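Section 4: Running the open-day table

You've got the grippers charged and paired by now (if you haven't, go back to Section 3, I'll wait). What follows is how I run the tidy-up table when we have visitors at Lullbridge. It's the demonstration people remember, mostly because they get to hold something, and it's also the one that goes wrong most easily. I've done it for school parties, for a very polite group from Sosulby who asked harder questions than I could answer, and for one wet August afternoon when the whole town seemed to come in at once.

You'll want a table, a box with a bin bag in it, some light rubbish and the two hand-held grippers. Allow more than 900 millimetres of clear space on the visitors' side, as people step backwards without looking when they're concentrating.

Setting up

1. Put a cloth or some paper over the table. Bare tabletops are slippery and the box will wander.

2. Line your box with a bag and fold the loose edges right over the rim. Be generous with the fold. If the bag slumps inwards, the fingers catch it and the visitor ends up lifting the lot.

3. Wipe the finger pads with a barely damp cloth and let them dry. Crisp crumbs are the great enemy here!

4. Squeeze each gripper fully closed and let it open again, a few times over. Both fingers should move together. If one lags behind, check the screw caps on the arms before you do anything else.

5. Open the Hiline app on the laptop, choose Two Hands, and type in the session code. Ours is 3531 and it's on the inside of the kit lid, so please don't change it on the day.

6. Hold both grippers still over the table until the app says Ready. Still means still – I rest my elbows on my ribs.

Note: if the app sits on Waiting for ages, close it and start again from step 5. I used to unplug everything and plug it all back in, and it never once helped.

Showing it yourself first

7. Do one round before you hand anything over. Bring the fingers down either side of a snack bag, close gently, lift, and let go over the box. Talk while you do it, and keep your speed down to what feels silly. Visitors copy whatever pace you set.

8. Do it again with the second gripper joining in. I like to steady the rim of the box with one and drop the rubbish in with the other, which always gets a murmur, and it shows why we bother recording two hands at once.

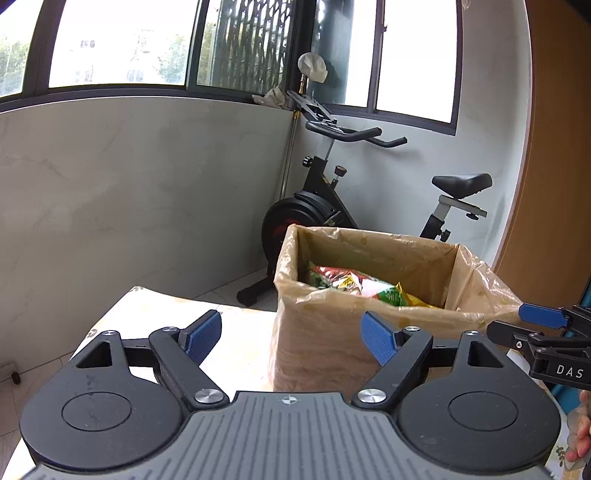 9. Once you've finished a round, say "done" out loud and press Save. The "done" is for your own benefit. I forgot to save three rounds running at my first open day and had nothing at all to play back, so now I say it every time, even when I'm alone.

Handing over

10. Let the visitor pick up one gripper and just play with it for a minute before you start recording. Children go straight for pinching each other's sleeves, so be ready for that.

11. Stand beside them, never opposite. You'll be in the way otherwise, and you can't see what their fingers are doing.

12. Keep each turn short. Four goes each is plenty, and the queue stays cheerful.

Caution: keep hair, lanyards and small fingers away from the linkage arms. The squeeze isn't strong but the arms can nip, and it smarts.

Caution: no glass, no tins and nothing with liquid left in it. Crumpled packets are ideal. They're light, they're noisy and they look difficult, so people are properly pleased when they get one in.

Playing it back

13. Choose Review and pick the latest round. The opening and closing of each gripper comes up as a wiggly line under the video. Ask the visitor to find the moment they let go (they nearly always can, and they love it).

14. If they're keen, open the Meredith folder as well. It holds 126 rounds we saved at earlier open days, and it's good fun to compare a nervous first try with somebody who's got the knack.

Note: people will ask whether the robot has learned it yet. I tell them one round doesn't do much and lots of different people doing it differently does rather more, and then I offer them another go.

Packing up

15. Save the last round, close Hiline, and only then switch the grippers off. Clean the pads again, check the box for anything that shouldn't be thrown away, and put both grippers back in the kit with their fingers open. Charging is covered in Section 5.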